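4.3 Loading and Numbering Ticket Stock

Applies to Ilell desktop numbering units. Revised 2/4/23.

1. Turn the main switch to OFF and wait for the feed rollers to stop.

2. Open the front cover. Slide both paper guides outward.

3. Fan the blank stock and load it with the stub edge facing left. The tray holds up to 200 sheets.

CAUTION: Do not load perforated stock above the fill line. Perforations can tear at the pickup roller.

4. Close the guides until they touch the stack, then back them off one notch.

5. Close the cover and turn the switch to ON. Select NUMBER, enter the first ticket number, and press SET.

6. Enter the last number. For a run of 2000, load the tray again each time LOAD shows.

7. Print two test sheets. Check that the number on each stub matches the number on its ticket.

Note: If the numbers differ, clear the job and repeat from step 5. Error 468 means the last number is lower than the first. 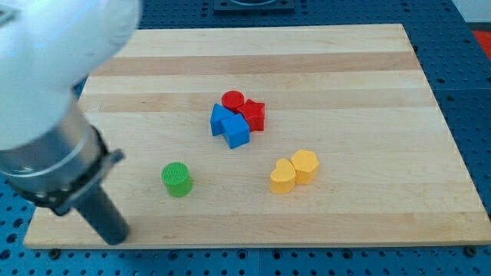 Fig. 4-3. Wooden board on perforated work table.

8. Press RUN. Let printed sheets dry for about 2 minutes before trimming.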